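A Workshop at the End of the Lane

The unit is the last one on the left as you come down into Hustcombe, past the garden centre and the place that does tyres, and if you arrive before nine the kettle is already on. I had been told to bring a jumper, and I was glad of it. It was October, the big doors were open, and the woman who runs the bench had agreed to give me a morning on condition that I didn't use her name and that I didn't call what she does "fiddly".

"Everyone says fiddly," she told me, clearing a stool of catalogues so I could sit down. "Fiddly is threading a needle on a bus. I've got a good table, I've got good light, and I've got all day if I need it. It's just small."

What she does is build and repair control boxes, the little stations you find beside a saw or a conveyor or a pump, with a button to set the thing going and a button to stop it. Most of her work comes from farms and joinery shops within an hour's drive, and a fair bit comes up from Callarport, where the boats and the salt air are (she says) very good for business. She has been at it long enough to have opinions about every part, and she shared a great many of them over the first pot of tea.

She began in the stores at a firm called Brurkis, handing parts over a counter to fitters who rarely said please. "I learned it all backwards," she said. "I knew what everything was called and which shelf it lived on before I had the faintest idea what it did. Then one winter they were short on the bench and somebody asked if I could hold a screwdriver, and that was that, really. I never went back to the counter."

I asked what makes a good button, expecting a short answer, and got a long and very happy one. The cap matters more than people think, she said, and for a stop she likes a mushroom head that you can hit with the flat of your hand in gloves, in a hurry, without looking. Then there is the stem, which goes through the hole in the enclosure, and then the contact block behind it, where the wires are held under their screws. She lays the parts out on the table before she starts, always, and she likes to have the box there beside them from the beginning, so that she is thinking about where everything will end up.

"I can't work out of a bag," she said. "Some people do, they just rummage. I want to see my green and I want to see my red, and I want to see the box they've got to live in. Then I can have a drink of tea and look at it all, and by the time I pick something up I've more or less done the job in my head."
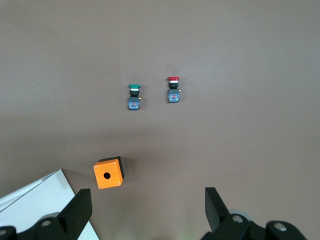
Naidoo, on the other side of the partition, called over that the tea was the important part of that system, and that a person could set a clock by how long she spent looking at a contact block before touching it. She agreed with this quite cheerfully and carried on.

The clear sort of block is her favourite, the kind you can see into a little. She told me about an order last spring, 172 stations for a packing shed, when she would have gone cross-eyed without it. "You do get tired, and a tired person puts things in the wrong way round. If I can see inside, I've got a chance of noticing." She gave me a loose one from a drawer to turn over in my fingers and I'm afraid I spent the next ten minutes doing just that, while she talked about screws.

On screws she is strict. Snug, then a touch more, then a tug on the wire, and if it moves at all you begin again. She has mended a lot of boxes over the years, and more often than not, she says, the button itself is perfectly well and the trouble is a wire that was never properly held. "They bring it in and say the switch has gone. The switch hasn't gone anywhere! Somebody was in a rush for their dinner."

Before I left she let me put one together – slowly, with a good deal of sighing on my part – and I managed to cross the thread on the collar and had to start over. She didn't seem to mind. There were 36 more to do by the end of the afternoon, and she was already reaching for the next box as I found my coat.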